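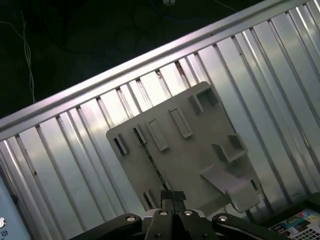 Old Dell tower, worth doing up?
Furncombe repair board, 2 pages

jindora_jo
Finally got the side off the old Dell and I'm so chuffed – it's lovely in there! The power supply and hard drive each have a blue clip or tab. I want it running as a homework machine by September. Where would you start?
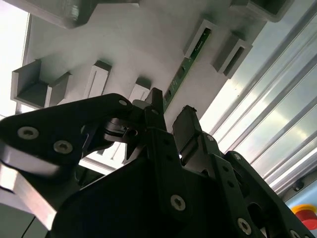
White rack overhead, by the window.

slotb
Start with the memory. Cheapest thing you can do and you'll notice it straight away. Can we see the whole inside?

jindora_jo
Course you can!

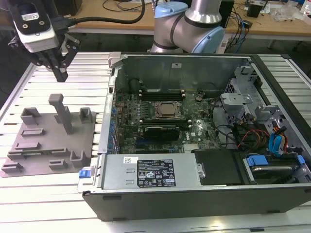
Side panel off, power supply nearest.

Latthorpe8
Ooh, a hard drive in a blue caddy, brilliant. I'd disagree with slotb though. Swap that for an SSD first. Mine went from kettle-on-and-wait to ready before I'd sat down.

slotb
Only if there's enough memory to begin with! If it's starved it'll crawl whatever drive you give it.

Suwannarat_fan
Both of you are skipping the boring bit. Look up which memory the board takes before spending a penny. I bought two sticks of the wrong sort once and they're still in a drawer.
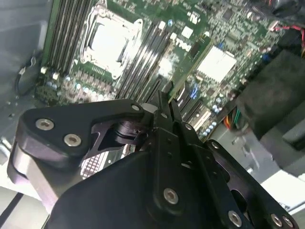

Latthorpe8
Memory on these boards is a nice easy job, even for a first go. There are banks of slots on each side of the processor socket, so you've got room to play with, and the pale latches at the ends tell you where to press. Push until they click. I still say SSD first :)

slotb
Stubborn! Fresh thermal paste while you're in there, at least we can agree on that.

jindora_jo
Right, I'm doing both, memory then drive. Ordering tonight and I'll post how it goes – can't wait!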